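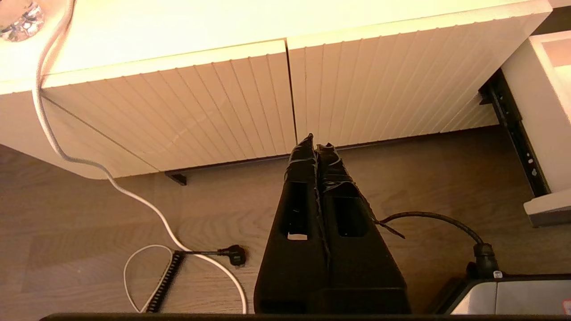 Gripper fingers over the wood-grain floor.

Three hours at the vaccine plant in Trernia

The invitation said nine o'clock sharp, and at nine o'clock sharp we were handed hairnets. Those of us with beards were handed a second hairnet for the beard. I have sat through a good many briefings on vaccine supply in my time, but never one where the whole press corps looked like a school kitchen.

Plument opened its filling plant at Trernia to visitors in July, a few weeks after agreeing to bottle a flu vaccine for Briem, the smaller firm across the border that developed it. Briem has the recipe and no factory. Plument has a factory and, until the spring, had rather a lot of quiet afternoons in it.

Our guide was Evdokia Athanasiadis, head of production, who walks quickly and does not repeat herself. The filling line runs at 840 vials a minute on paper. On the morning we stood at the window it was doing 516, a figure she gave us before anyone could ask. The stoppers were a new batch and the line had been slowed while staff got used to them. "Fast and wrong is very expensive," she said, and was off down the corridor again.

You don't go into the sterile rooms, obviously. You look through glass at people dressed for the moon and they ignore you. I waved once — no reply.

The cold store was more sociable. It has seven bays, all kept between two and eight degrees, and by bay four the man from the trade weekly had stopped taking notes and was holding his coffee with both hands. Finished trays wait there for quality checks before going to the Skallden depot, where the health service's own lorries collect them.

The questions afterwards were mostly about the trial. Briem's late-stage results are still with the regulator, and Plument is filling doses at its own risk in the meantime. What happens to them if the answer is no? They are destroyed, said Athanasiadis, and there is a form for it. She seemed to have a low opinion of the form.

Lunch was sandwiches, served cold. The next visit is planned for the autumn and places go through the Plument press office. Bring a jumper.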